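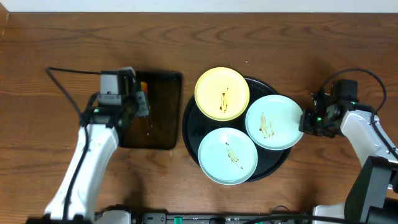

Session 2: Reading a Gear Claim
Outdoor Trip Planning, Goltilside evening program
Instructor: Esperanza Nakamura

Last week we packed for one night. Tonight is sleeping pads and bags, and mostly the numbers printed on them. Bring the handout back in July for the overnight, you'll want the table you fill in at the end.

Temperature ratings

A bag has at least two numbers worth knowing, comfort and lower limit. The big one on the stuff sack is often the lower limit. That means a person curled up, in base layers, on a decent pad, getting through the night. I would not call it sleeping. If a listing gives one number and doesn't say which, assume the worse one for you.

Ratings also assume a new bag. Down that has spent two winters crushed at the bottom of a closet is a different product, and I have yet to see a hang tag admit it.

Pads and R-value

R-values add when you stack pads. A foam pad at 2 under an inflatable at 5 gives you 7, on paper. On the ground you slide off the top one at 3 a.m. and get whatever is under your hip. I still carry both in the shoulder seasons, but I don't trust the sum.

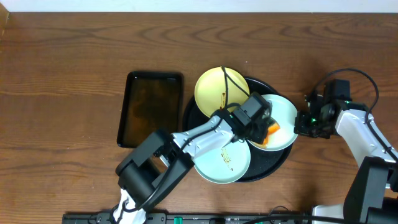
Table with trays and plates.

Weight

The Tresau pad we'll pass around is 648 grams on my kitchen scale. Weigh yours with the sack, the straps and the repair kit, as you'll carry all of it. Catalog weights leave things out. "Minimum weight" and "trail weight" are the phrases to be suspicious of – ask what was removed to get there.

Same goes for packed size. A pad rolled by someone at the factory is one thing, a pad rolled by you in the rain is another. 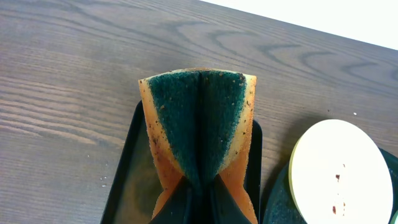
Closed-cell foam is dull, cheap and hard to kill, and I keep coming back to it. The Kapoor foam pad folds and the Fullico one rolls, and people argue over this more than it deserves. My question is what happens at the crease. Fold a kitchen sponge into a V, scouring side in, and the foam takes the long way around the outside of the bend. A folding pad has the same problem at every hinge, every morning. Check the hinges on a used one before you pay for it.

For next week

Find one bag and one pad online. Write down every number given, then write next to it what the number leaves out. Skip the star reviews, most are from people who slept in the yard once.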